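## The Bin, Revisited

Anyone who has walked the length of our building knows about the bin. For those who haven't: it is the open gray metal one, it has been with us longer than most of the furniture, and it is where objects go when their owners have stopped loving them but are not yet ready to say so.

In May we announced that the bin would be emptied for good. We announced this with some confidence. Maite Pastor made a sign. The sign said that anything left in the bin by Friday would be given away, and by the following Monday the sign itself was in the bin, along with a salad spinner, two left gloves and a bicycle bell that rang whenever the door closed.

So we did what people do when a deadline fails, and started an inventory. Signe Thygesen took it on, and the finished list runs to 1,161 entries. This covers the bin, the shelf behind the bin, and the three crates under the shelf, which had been described to all of us for years as "Julián's cables." There were four cables. The rest was toys, caps, bottles, lids, and a great many things that had clearly once been the important part of something else.

Julián Pastor would like it noted that the crates were full when he got them.

Of those entries, 61 have been claimed so far. The Echevarría sisters came in for a muffin tin and left with a muffin tin and a floor lamp. Debashish Nanayakkara recovered a thermos he had replaced twice, and now has three, and has asked whether anybody wants one. (Please do not put it in the bin, Debashish.) A carton marked PERLOW turned out to hold napkin rings, which went to a good home in Consuelo Carretero's sideboard, where she says they are already being ignored in much greater comfort.

What is left in the bin itself has come down nicely. There is a yellow toy building block, which has taken up a position against the left wall and looks settled. There is a blue cylindrical thing with a round end, entered on Signe's list as "blue, cylindrical, round end," a description I have tried and failed to improve on. And there is a clear item with blue speckles, shaped something like a bottle, that two households have each assured us belongs to the other.

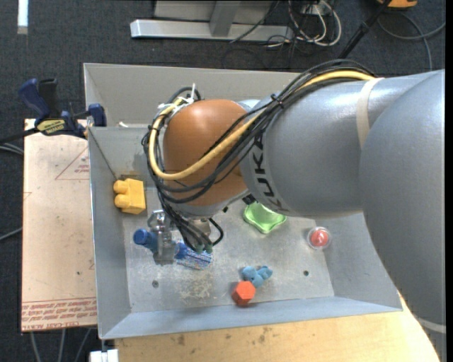
### What happens next

We've settled on a few rules, after a meeting that ran long and used up all the good cookies.

- **Claims stay open for another two weeks.** Come by any weekday afternoon and tell Signe what you're after. "I'll know it when I see it" is an acceptable description as long as you're prepared to look through crates.
- **Toys go together.** Building blocks are being collected in the Zellotby tub by the window. If you have one odd block at home – and you do, it's under the couch – bring it along and let it meet the others.
- **Bottles without lids and lids without bottles** get one last joint session on the long table. Whatever pairs up may stay. Consuelo is running this and has asked for patience, a damp cloth and no advice.
- **Nothing new goes in.** This includes things you are "just setting down for a second." We have met those things. Several are on the list.

Anything still unclaimed after that will be offered to the swap shelf at Prirenard, who have said yes to household goods and a firm no to napkin rings, so it's lucky we moved when we did.

### A word on the list

Signe's inventory is pinned up in the hallway, in small type, on more sheets than the corkboard was meant for. Please read it there and don't take pages home. Page nine went missing last week, and it's the one with all the kitchen scales on it, so if your weekend suddenly involved a great deal of accurate baking we would like to hear from you.

Corrections are welcome in pencil. Debates are less welcome, in pencil or otherwise. The exchange beside "wooden spoon (or paddle?)" now extends down the margin and onto the wall, and both parties know who they are.

### Also wanted

Maite needs a box with a lid that fits, for the blocks, when the tub overflows. Julián is looking for a cable. He can tell you which kind, at some length, and believes it was in one of the crates until quite recently.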